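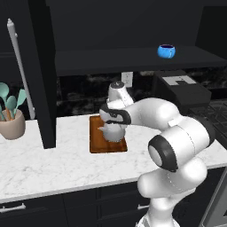 24/12/2020

Finish trials, end-grain and long-grain offcuts, continued from the October pages.

Shop was at 19 C when I came in and 20 by lunch, so the temperature is finally steady enough to compare drying times. The October set was no good for that. The heater was off overnight for most of it and the oil stayed tacky for days.

Three finishes on the bench now: plain mineral oil, the Brandby oil and wax mix, and the Rastier hardening oil. All pieces sanded to the same grit, wetted once to raise the grain, left overnight, then sanded again by hand. I skipped the second sanding on one long-grain piece by mistake. It is marked with a pencil X on the back and should be left out of any comparison.

Mineral oil: goes in fast on end grain, and I had to flood it three times before it stopped drinking. Wiped off after 20 minutes. Feels dry to the hand the next day but looks dull already. A drop of water sits up for a short while and then leaves a ring. Same result as before, nothing new.

Brandby: needs warming or it drags. I stood the tin in a pan of hot water, lid loosened, and it spread much better. Put on too much the first time and it left a white haze in the corners that had to be rubbed out with a coarse cloth. Second coat thinner, no haze. Water beads well. The surface picks up fingerprints, which I don't like for anything that will be handled in a store.

Rastier: the slow one. The tin says to recoat after 8 hours. At 8 hours it was still grabbing the cloth, at 9 it was fine. Going by touch from now on. Color goes warmer and a bit darker, more than I expected on the lighter offcuts. Smell is strong for the first day. Rags go flat on the rail outside and then in the water bucket, not in the bin. Somebody left one balled up on the saw table last week. Please don't.

Stain test with tea, beet juice and mustard, left on and then rinsed in cold water with no soap. Tea came off all three. Beet left a faint pink on the mineral oil piece. Mustard marked everything. The Rastier mark was lightest and may fade in the window, will check after the break.
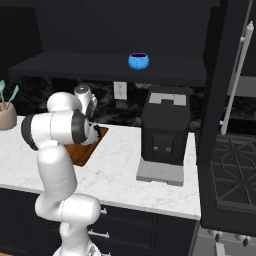

Rectangular board on the marble counter, set at an angle.

Lirwood order: they want the boards finished on all faces including the underside, and no feet. Without feet both sides have to get the same number of coats or they will cup. I stood the last batch on painter's points and did both faces the same day, and that worked well enough. Edges get the last wipe.

The Sitompul blanks are still too damp in the middle. I cut one to check and the fresh face read higher than the outside by a good margin. Stickered them again with a wider gap and moved the stack away from the door. Not to be planed before they settle.

Also: the drum sander is leaving a snipe on the trailing end again. I raised the outfeed table a hair and it got better, then worse with a wide piece. Leave extra length until it is sorted.

To do after the break:
Third coat on the Rastier pieces
Check the mustard marks
Order more of the gray pads and a small funnel
Reweigh the Sitompul blanks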